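3.2. La despensa como archivo: dónde se guardan las especias y quién recuerda para qué sirven

Si el apartado anterior trataba de las recetas escritas, este se ocupa de algo que nos resultó todavía más rico: el lugar que ocupan los condimentos dentro de la casa. Empezamos el trabajo de campo en Trakulside convencidos de que la información importante estaría en los cuadernos de cocina, y fueron las repisas, los cajones y los alféizares los que nos obligaron a rehacer medio cuestionario (¡y menos mal!). De los 150 hogares que aceptaron participar, 13 nos permitieron repetir la visita en octubre, y es en ese grupo más pequeño donde se apoya buena parte de lo que sigue.

La distinción que mejor ordena el material procede de Pelkonen, que en su estudio sobre las cocinas de Lim separa los condimentos «de mano» de los condimentos «de fondo». Los primeros se alcanzan sin abrir ninguna puerta mientras la olla está al fuego; los segundos viven en el armario, a veces detrás de la harina, y salen para un guiso concreto o para una fiesta. La frontera entre ambos grupos se mueve muchísimo más de lo que esperábamos. En las casas donde cocinan dos generaciones, por ejemplo, el comino puede ser de mano para la madre y de fondo para el hijo, y el tarro cambia de sitio varias veces por semana sin que ninguno de los dos lo comente.

También varía el soporte. Hay quien utiliza una bandeja, quien aprovecha el borde de la ventana y quien coloca sobre la mesa o la encimera una pequeña estantería de dos alturas (figura 4). Esta última solución nos interesa en especial porque crea una jerarquía vertical: el nivel superior suele quedar para lo cotidiano, y el inferior recibe lo que está a punto de acabarse o lo que alguien regaló y todavía no se ha probado. 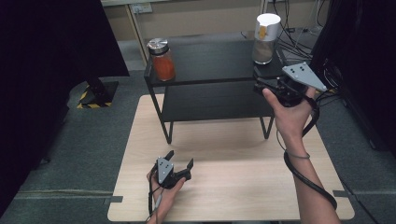 Figura 4. Estantería negra de dos niveles sobre una mesa de madera clara, con un tarro de vidrio de contenido rojo anaranjado y un recipiente cilíndrico en el nivel superior.

El segundo eje de análisis es el color, y aquí las entrevistas fueron una auténtica delicia. Casi todas las personas consultadas reconocían las especias rojas por el tono antes que por el olor, y describían ese tono con un vocabulario preciso y muy local: «rojo de teja», «rojo de domingo», «rojo cansado» para el pimentón viejo. Heinonen ya había señalado algo parecido en los mercados de Gilitine, donde los vendedores agrupan los polvos por color y dejan que el cliente pregunte por el picante. Nuestros datos apuntan a que esa costumbre se traslada a la cocina doméstica - el vidrio transparente se prefiere para los rojos y los amarillos, mientras que las hierbas secas acaban con frecuencia en latas o en sobres doblados.

Las etiquetas merecen un comentario aparte. En total transcribimos 2.470, entre impresas y manuscritas, y muy pocas de las manuscritas dan el nombre completo del contenido. Abundan las iniciales, los nombres de quien trajo el producto y las instrucciones sueltas («para el arroz», «poco»). Una de nuestras informantes de mayor edad conservaba un bote rotulado «Nanna», en recuerdo de su vecina Nanna Skov, que le había enseñado a tostar las semillas; el contenido se había renovado muchas veces y el rótulo seguía siendo el mismo. Casos así invitan a leer la etiqueta como una dedicatoria, en la línea de lo que Honkanen propone para los cuadernos de conservas.

Queda por resolver la cuestión de los recipientes reutilizados. Los tarros con tapa metálica circulan entre familias y vuelven, a menudo, con otra cosa dentro, de manera que un mismo envase puede haber contenido mermelada, clavo y botones en el plazo de pocos años. Intentamos reconstruir algunas de esas trayectorias con la ficha de Skunska (véase el anexo B), aunque la memoria de los participantes resultó desigual: recordaban con gran detalle quién les había dado el tarro y bastante peor cuándo. En el apartado 3.3 retomamos estos itinerarios a partir de los préstamos entre vecinos.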